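4.3 Gear Seating Task: Set-Up and Operation

This section applies to the Orus two-arm bench system running the Kudance task library, release 3 or later. It assumes that both arms have been installed and homed as described in Section 4.1, and that the operator has read the safety notices at the front of this manual.

4.3.1 Purpose and Limits of the Task

Gear seating is supplied as a reference task. It allows a site to judge, on its own bench and with its own staff, how far the system can be trusted with small assembly work. A gear must be picked up, carried to a plate, lined up with an upright peg, lowered, and turned slightly until its teeth mesh with those of the gears already in place. A trained person does this almost without looking. For the arms it remains a demanding job, and the site should expect failed attempts.

In acceptance runs at the Moroz workshop, the system completed 219 of 249 attempts without help. Most of the remaining attempts ended with the gear resting on top of the peg or with teeth touching tip to tip. These figures were obtained with trained operators standing by and should not be used to plan unattended production.

The task library also contains household routines (towel folding, cup placement, drawer closing). These are provided for evaluation only. They are less repeatable than gear seating and are covered in Section 6.

4.3.2 Preparing the Work Surface

1. Switch the arm power to HOLD. Confirm that the HOLD lamp on the controller is lit before reaching into the work area.

2. Cover the work surface with the dark cloth supplied in the accessory kit. Pull out deep folds. Light creases do not affect operation, but a raised fold under the plate will cause it to rock.

3. Place the plate flat on the cloth, within reach of both arms, with the pegs pointing up.

4. Fit the gears required for the selected exercise. For Exercise B, two gears are fitted by hand and one peg is left open for the arm.

5. Check that each hand-fitted gear turns freely and sits fully down on its shaft. The teeth may extend past the rim of the plate.

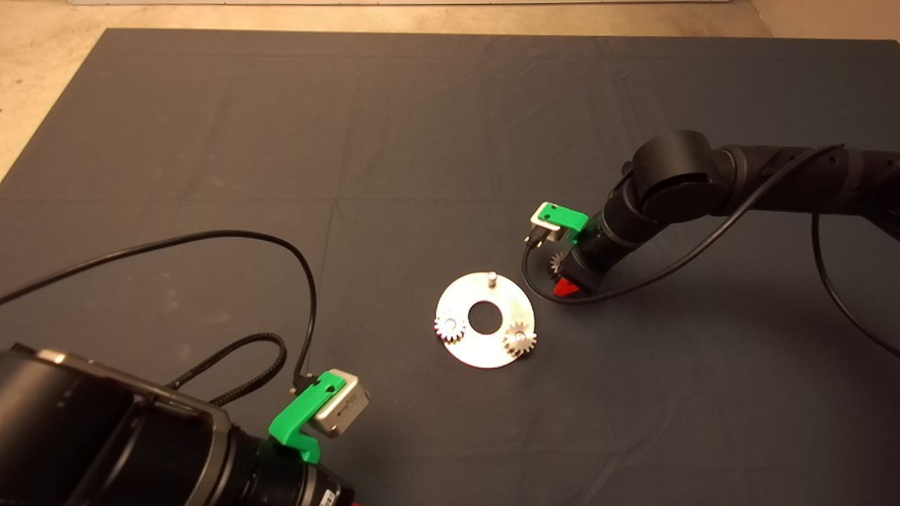
Figure 4-6. Exercise B. Two gears are on the plate, one peg is open, and the arm at right holds a gear.

NOTE: The plate is not clamped in this exercise. If site rules call for a fixed workpiece, use the Zurkent base described in Appendix C and select FIXED in the task menu. The arm applies more downward force in this mode.

CAUTION: Keep camera cables clear of the plate and of the gripper tips. Leave enough slack for the wrist to turn through its full range. A cable that pulls tight during a move can shift the camera mount and make the stored alignment invalid.

4.3.3 Checking the Wrist Camera View

The alignment step depends almost entirely on the wrist cameras. Carry out this check at the start of each shift and after any change in room lighting.

1. On the controller, open VIEW and select the wrist camera of the arm that will place the gear.

2. Jog the arm at low speed until the gripper is over the near part of the plate with the fingers open.

3. Confirm that both finger tips are in view, and that the gripping pads can be told apart from the red finger bodies. Pads with a slightly rough edge are acceptable. Replace any pad that has come away from the finger or that leaves crumbs on the work.

4. Confirm that the teeth of the gear nearest the fingers can be made out along most of its edge. If the teeth are blurred all the way around, clean the lens with a dry cloth and repeat the check.

5. Look for glare on the plate. A bright patch on the polished metal is normal and may be ignored if it does not cover a peg, a shaft end or the teeth to be meshed. If it does, move the lamp or turn the plate, then repeat steps 3 and 4.

6. Compare the live view with the reference view below. An exact match is not required. The central hole, the rim and a shaft-mounted gear should all be easy to identify, with the fingers set well apart. 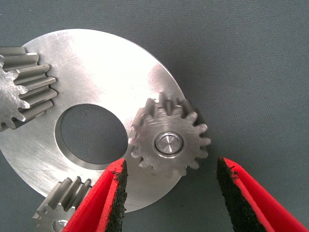 4.3.4 Running the Task

1. Clear hands, tools and loose parts from the work area. Switch the arm power from HOLD to READY.

2. Select GEAR SEATING, then Exercise B. Set the attempt limit. The factory setting is 3, and it should be left there until the site has gathered results of its own.

3. Press START. Remain within reach of the stop button for the whole run.

4. Allow the arm to finish each attempt. Slow movement and small repeated turns near the peg are part of the search routine and do not indicate a fault.

5. When the attempt limit is reached, the arm withdraws and the controller shows CHECK PART. Switch to HOLD, inspect the gear and the peg, and seat the gear by hand if necessary.

6. Enter the result as COMPLETE, ASSISTED or FAILED. A gear that was pressed down or nudged by the operator is to be entered as ASSISTED — even when the arm had done most of the work.

WARNING: Do not reach between the fingers while the arm power is set to READY. The gripper may close without notice during the search routine.

4.3.5 Interpreting the Results

A site should record at least 400 attempts before drawing conclusions about its own work. Shorter trials tend to be run by the most careful operator under the best lighting, and they overstate what the system will do on an ordinary day. Attempts should be spread over different shifts, with the plate set down afresh each time.

Success at this task shows that the arms can place one known part onto one known plate. It does not show that they can sort mixed parts from a bin, notice a damaged tooth, or recover a gear that has rolled away. Those duties remain with the operator in the current release. Sites considering the system for kitting or packing work should run the separate trials in Section 5 before changing any staffing or shift arrangements.

Records are kept on the controller until cleared. To export them, see Section 7.2.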